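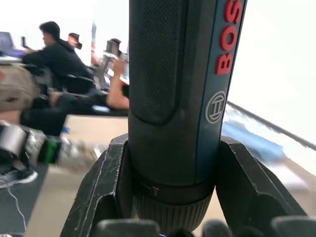

Apr 15, 2025

The repair counter at Plolstead sits at the back of the library, behind the large-print shelves. The woman who has run it for six years agreed to talk as long as her name was left out. "Put down that it's the counter," she said. "People know where it is."

The arrangement is simple. Residents bring in something that no longer works, fill out a card, and sit down with a fixer. The counter charges nothing for labor. If a part is needed, the owner pays for it at cost. Lamps and toasters make up most of the work in winter, and fans and radios take over when the weather warms up.

She came to it from the alterations trade. For most of her working life she took in waistbands and replaced coat linings at a shop in Dranham, and she says the habits carried over. "You look at the thing before you open it. You ask how it stopped. Did it stop all at once, or did it get slow first? People usually know, they just haven't been asked."

The card was her idea. It has a line for the item, a line for the problem, and a larger box at the bottom that says "Why do you want it fixed?" She was told the box was a waste of space. She kept it anyway.

"Somebody will write 'it was my mother's' and then I know to go slow and not scratch it," she said. "Somebody else writes 'need it by supper.' That's useful too."

Last November the counter logged its 1637th item, a hand mixer with a worn cord. She keeps the cards in shoeboxes, sorted by year, and a copy of the totals goes to the library office. She puts more stock in the cards than in the totals. When the same model of kettle comes in over and over, she writes the fault on a sheet and tapes it inside the cabinet door, so the next fixer has a place to start.

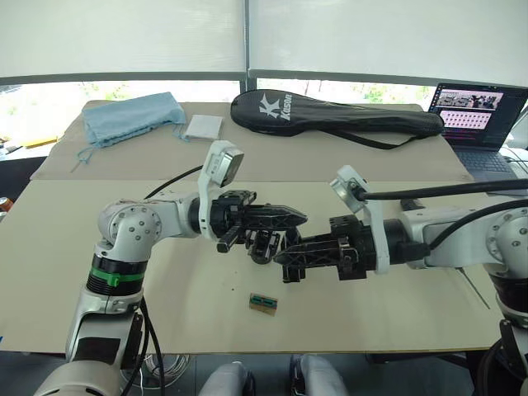

Not everything gets repaired. She is blunt about items that have been glued shut at the factory. "I can get into them, but I can't always get them back together so you'd want them in your kitchen. I tell people that before I start." Anything with a swollen battery is turned away at the door and sent to the county drop-off. Microwaves are not accepted, and neither is anything that runs on gas.

The hardest part of the job, she said, is teaching people to do some of it themselves. The owner is expected to stay at the table and, when it's safe, to take out the screws. Some don't like it. One man told her he had come for a repair and had no interest in a class.

"I said fine, hold the flashlight. By the end he was asking me what the capacitor did."

Money is tight but steady. The Triantafyllou hardware store sells the counter fuses and switches at a discount, and a small grant from the Jidmont Fund pays for insurance. She would like a second cabinet and a better lamp. She would also like two more people who can sew, as mending has picked up and she does nearly all of it. Torn backpacks are the most common, followed by coat zippers.

Asked whether she thinks a counter like hers could work in a bigger town, she took a while to answer. "It could. You'd need a room that's open the same hours every week. That's what people get wrong — they hold one big event, everybody comes, and then there's no place to go when the toaster quits in February."

She is 8 months from the end of her current agreement with the library and expects to renew. In the meantime she is writing up her kettle notes so that they can be read by someone other than her. "My handwriting is terrible," she said. "There's one page I can't read myself, and I think it was the important one."

The counter takes drop-ins during regular library hours. Cords should come with the item.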